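Hanging Loop

A hanging loop is a short length of cord, tape or ribbon fixed to the edge of a cloth so that it can be hung from a hook or peg. 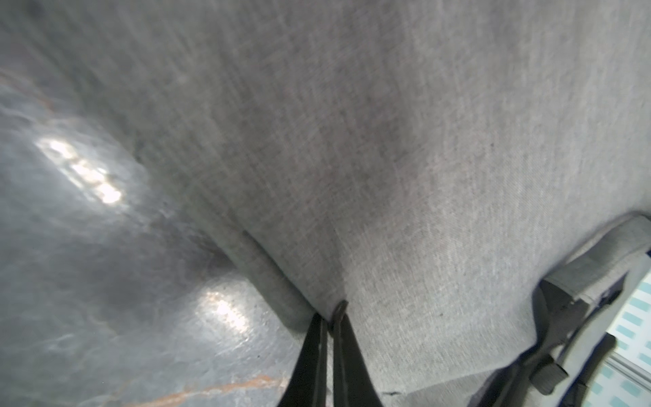
Form and materials

The loop is a tiny thing, but there is a lot of variety in it! Thin cord makes a small, springy arch that slips over a narrow hook. Flat cotton tape lies closer to the cloth and suits thicker pegs, and some makers simply fold a strip of the same fabric and stitch it down. Both ends are usually caught inside the hem, where several rows of stitching share the pull.

Heathered gray cloth, with its lovely mix of light and dark fibers, is often given a dark loop – easy to find by eye or by touch when the cloth is bunched up on a counter.

Position

Corner loops let a towel hang long and narrow. A loop in the middle of one side gives two shorter, fuller drapes, and the cloth takes up less height on the wall. Large cloths sometimes have both.

Wear and repair

The loop often gives out long before the fabric does. Masanobu Hattori's household guide Parri, issued in June, suggests opening about an inch of hem, tucking in new cord and sewing across it twice. It is a quick and very satisfying repair, and a worn-out shoelace works beautifully.

See also

Dish towel
Hem
Peg rail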